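Pinces portatives : la démonstration cherche ses règles

Consignes de prise en main, repérage des postes, critères de rejet : les ateliers qui enregistrent des gestes humains pour entraîner des bras manipulateurs commencent à écrire leurs propres référentiels. Celui d'Uvenari tient en un cahier des charges dont la deuxième version circule depuis août.

La norme ISO 10218 encadre la sécurité des robots industriels et de leur intégration. Elle ne dit rien de la manière dont un opérateur doit tenir une pince à la main pour montrer à une machine comment ouvrir un tiroir. Ce n'est pas son objet. Pourtant, une part croissante des données qui servent à apprendre des tâches de manipulation provient de ce type de dispositif, et la qualité de ces données dépend de choix d'atelier qui restent le plus souvent oraux.

Uvenari, bureau d'études spécialisé dans la préhension, a décidé de les consigner. Le document, rédigé sous la direction d'Uchenna Afolabi, responsable des procédures, couvre le poste de travail, la tenue des pinces, le déroulement d'un essai et la tenue du journal. Il ne prétend pas au statut de norme. Son intégrateur, Doltent, l'a toutefois annexé à ses contrats de fourniture, ce qui lui donne une portée contraignante pour les sous-traitants.

Le poste, d'abord

La première section traite du plan de travail. Celui-ci doit être clair, uni, non brillant et débarrassé de tout objet étranger à la tâche. Les postes portent un identifiant lisible. Les zones de passage sont délimitées au sol. L'éclairage est constant pendant toute la durée d'une série, ce qui exclut en pratique la lumière du jour.

Le cahier des charges fixe aussi la position initiale de l'objet manipulé, avec une tolérance exprimée par rapport au bord du plan. La variation n'est pas proscrite : elle est planifiée. Une série comprend des positions de départ tirées d'une grille, et l'opérateur n'en choisit aucune. « Laissé à lui-même, l'opérateur remet l'objet là où il lui est commode de le saisir », note Uchenna Afolabi. « On obtient alors des données très régulières et une politique de commande qui échoue dès que l'objet est déplacé d'une largeur de main. »
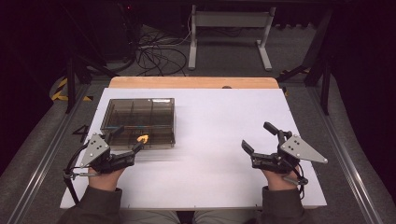
La tenue des pinces occupe la section la plus longue du document. La règle générale est celle de l'équivalence : tout geste exécuté à la main doit pouvoir l'être par le manipulateur cible, avec la même géométrie de doigts et une amplitude comparable. Sont donc interdits l'appui du poignet sur la table, le recours à un doigt libre pour stabiliser l'objet et les torsions que l'articulation du robot n'admet pas. En configuration à deux pinces, chaque main reçoit un rôle déclaré avant l'essai. Lorsque la pince gauche tient une petite pièce jaune devant le boîtier à compartiments, comme sur l'image, la droite reste ouverte et relevée au-dessus du plateau. Cette position d'attente figure dans la consigne, au même titre que la saisie. Les manches longues sont admises à condition de ne jamais passer entre les doigts de la pince et l'objet. Le câblage suit l'avant-bras et ne doit exercer aucune traction sensible sur l'outil ; un câble trop court modifie la trajectoire sans que l'opérateur en ait conscience.

La section prévoit également une vérification mécanique au début de chaque session : jeu des articulations, état des surfaces de contact, serrage de la visserie. Les patins texturés s'usent de façon inégale et leur remplacement se fait toujours par paire. Une pince dont un seul patin est neuf est retirée du service.

Des objets de référence peu spectaculaires

Le choix des objets fait l'objet d'une annexe. Les rédacteurs ont retenu des articles courants : boîtes, flacons, petits rangements à tiroirs. Ces derniers ont la faveur des équipes, car ils combinent plusieurs difficultés : préhension d'un élément de faible dimension, traction selon un axe imposé, réaction du corps du meuble, qui glisse si l'effort est mal orienté.

Les matériaux translucides reçoivent un traitement particulier. Un acrylique teinté laisse deviner son contenu sans en donner les contours exacts, et les capteurs de profondeur y répondent mal. La première version du cahier les excluait. La deuxième les admet, sous réserve d'une mention dans le journal et d'une proportion minimale d'essais réalisés avec un objet opaque de même forme. Le raisonnement est celui de l'usage : les logements, les laboratoires et les ateliers sont remplis de plastique fumé, et un système qui ne l'a jamais rencontré ne saura qu'en faire.
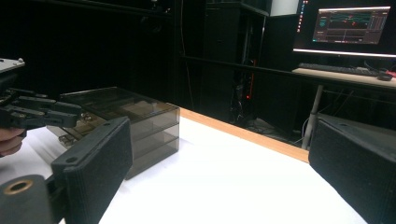

Le contenu des rangements est lui aussi réglementé. Il est consigné avant la série, puis contrôlé à la fin. Un objet ajouté, retiré ou déplacé hors protocole entraîne le classement de la série en catégorie B, utilisable pour l'apprentissage des représentations visuelles mais écartée de l'apprentissage des actions. La distinction entre les deux catégories a suscité de longs échanges avec Doltent, qui souhaitait une règle binaire. Le compromis laisse à l'intégrateur la possibilité de refuser la catégorie B par clause expresse.

L'arrière-plan, point de désaccord

Faut-il neutraliser ce qui entoure la table ? La question divise. Une caméra montée sur la pince enregistre bien davantage que la zone de travail : mobilier, écrans allumés, câbles, parfois les doigts d'une main. Une école préconise des rideaux sur les quatre côtés. Une autre considère que la diversité des fonds protège contre le surapprentissage.

Uvenari a opté pour une position intermédiaire. Les tentures sombres sont recommandées mais non obligatoires. Les écrans peuvent rester allumés dans le champ s'ils n'affichent aucune donnée nominative ni aucun document client. Toute surface lumineuse visible doit conserver le même état du début à la fin de l'essai, et les mises en veille automatiques sont désactivées.

Folasade Jibrin, ingénieure qualité chez Doltent, juge la règle insuffisante. Elle a fait réexaminer un lot de 400 essais issus du programme Dwivedi, conduit l'an dernier sur des tâches de rangement. Sur ce total, 166 présentaient un changement d'affichage entre l'approche et la saisie. « Un modèle peut parfaitement apprendre que l'écran change quand il faut fermer les doigts », observe-t-elle. « La corrélation est là, il la prendra. » Elle plaide pour un affichage figé pendant l'enregistrement. Uchenna Afolabi répond que l'opérateur a besoin du retour des courbes pour détecter une perte de signal, et que le remède consiste à déplacer le moniteur. Le texte renvoie pour l'instant la décision au responsable de chaque site.

Le déroulement d'un essai

Un essai commence pinces ouvertes, immobiles, hors contact. Il se termine dans le même état. Entre les deux, l'opérateur exécute la tâche à vitesse régulière, sans reprise volontaire. Le document décrit quatre cas de figure.

Essai nominal. La tâche est accomplie selon la consigne. L'essai est conservé.

Essai avec correction. Une saisie échoue et l'opérateur la reprend dans la continuité du mouvement. L'essai est conservé et étiqueté. Ces séquences montrent comment récupérer d'une erreur et leur proportion est suivie par série.

Essai interrompu. L'opérateur s'arrête, quelle qu'en soit la raison. L'enregistrement est clos immédiatement et marqué comme tel. Il n'est jamais coupé après coup pour paraître complet.

Essai non conforme. Une règle de tenue ou de poste a été enfreinte. L'enregistrement est archivé à part, avec le numéro de la règle concernée.

Pour les rangements à tiroirs, une consigne complémentaire précise le point de contact et le sens de l'effort. L'ouverture partielle est une tâche distincte de l'ouverture complète et dispose de son propre code. Le tiroir supérieur entrouvert, les deux autres étages laissés en place, constitue ainsi un état final valable s'il a été annoncé. L'état de chaque tiroir est noté séparément.
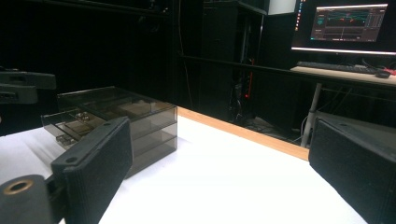

Journal et traçabilité

Chaque série est accompagnée d'un journal qui indique le poste, le code de l'opérateur, les numéros des pinces, la version de la consigne et l'heure de début. Les noms n'y figurent pas. La table de correspondance est détenue par le service du personnel et n'est communiquée ni à l'intégrateur ni aux équipes d'apprentissage.

La durée continue de travail avec pinces est plafonnée, suivie d'une pause obligatoire. Le plafond répond d'abord à une exigence ergonomique : une pince instrumentée, tenue bras fléchi, sollicite l'avant-bras davantage qu'un outil à main ordinaire. Il a aussi un effet sur les données, les trajectoires de fin de session étant plus courtes et moins régulières.

Le contrôle s'effectue par sondage. Pour un lot de 3000 essais, seuil à partir duquel Doltent exige un rapport séparé, deux relecteurs visionnent indépendamment un échantillon tiré au sort. Leurs désaccords sont arbitrés par une troisième personne et consignés. Un taux de non-conformité supérieur au seuil contractuel entraîne la relecture intégrale du lot, aux frais du producteur. Cette dernière disposition est la plus contestée par les sous-traitants, qui demandent que le coût soit partagé lorsque la consigne elle-même était ambiguë.

Une reconnaissance mutuelle en discussion

D'autres structures disposent de documents comparables. Celui d'Uden, antérieur, est plus strict sur l'éclairage et muet sur les essais avec correction, que l'entreprise supprime. Les deux bureaux échangent sur une table d'équivalence qui permettrait de fusionner des lots sans réétiquetage complet. Les catégories de rejet se recoupent assez bien. Les conventions de repère, en revanche, diffèrent : Uvenari rapporte les poses au bord du plan de travail, Uden au centre de l'objet dans sa position initiale, et la conversion suppose une mesure que les lots anciens ne comportent pas toujours.

Une troisième version du cahier est en préparation. Elle doit intégrer un chapitre sur la synchronisation entre les caméras des pinces et celle portée à hauteur de tête, aujourd'hui traitée dans une simple note technique, ainsi qu'une procédure de requalification des pinces après chute. Folasade Jibrin a transmis une proposition de rédaction pour l'article relatif aux écrans. Les sous-traitants ont été invités à remettre leurs observations par écrit, article par article, sur le formulaire joint à la version en vigueur.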